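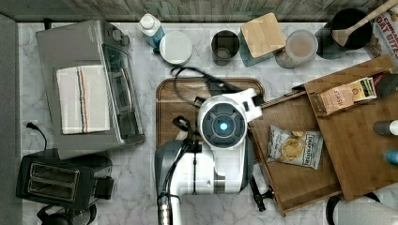 Figure 3. Overhead view of the counter workspace used in the drawer trials.

4.2 Scene model and replanning

The planner keeps two maps of the workspace. The first is a coarse occupancy grid built once at the start of a trial, and the second is a small local map that is refreshed while the arm moves. Gekico, our planning layer, checks every candidate path against both. An open drawer is the hardest case for the coarse grid. In Figure 3 the drawer is out with a bag of chips inside, a large cutting board overlaps it, and a black finger near the gripper reaches down past its edge. A grid built with the drawer closed would mark that space as free, so any cell within 25 mm of the arm is always read from the local map.

The local map is updated every 200 ms. When an update puts an obstacle on the current path, the controller slows the arm and asks for a new path from the present joint state. If none is found within 500 ms, the arm stops and holds. We kept the holding behavior from the Dalley controller without changes.

Objects are segmented by color and depth and stored as boxes. Boxes that overlap in the top view are kept separate if their heights differ, which the earlier Skadarard code did not do. It merged a board and the drawer under it into one object, and the grasp planner then had no valid approach to anything in the drawer.

We ran 254 trials with this setup. Logs were replayed offline with the Gillies tool, and Beca Mathias labeled each stop as needed or not needed. Results by object type are given in Section 5.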